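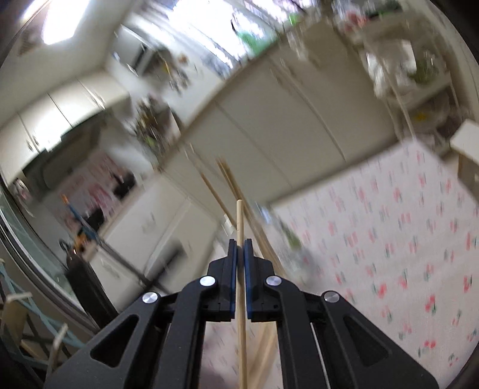

Progress report, July
Gripper comparison, Tilevden kitchen site
Prepared by Serpil Çınar for Ravindran Suvarna

Work this month was on the second task in the plan, picking up chopsticks and standing them in a glass jar. We are comparing two pad types on the hand-held grippers, the flat pad supplied by Brulex and the textured pad from Başaran. Each pad type gets 50 runs. The Brulex set is finished and the Başaran set has 7 runs left.

Most failed runs so far come from the first pick. When sticks lie side by side, the fingers tend to close on two at once. Yavuz Yaman has changed the starting layouts so that some sticks are spread and others are close together.

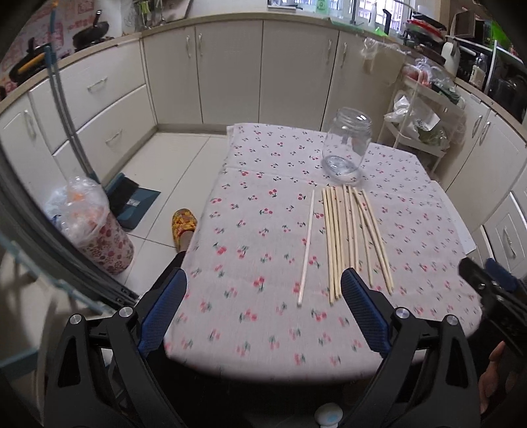 Chopsticks laid out in front of the jar on the kitchen table.

Placing is the slower half of the task. Operators have to line the stick up with the mouth of the jar, and a stick held too near its end swings when it touches the rim. Lesia Symonenko has asked for runs with the jar tilted, 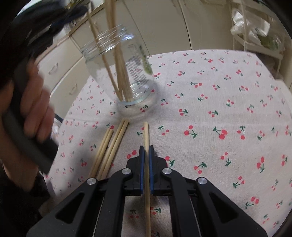
and we have added 4 of these to each operator's list. They are logged separately and will not count toward the main comparison.

Spending is within budget. We lost 2 days to a loose pivot screw, which Ertuğrul Polat has replaced. Next month we move to the Cluscombe arm with whichever pad does better. We need your approval for the arm rental before then.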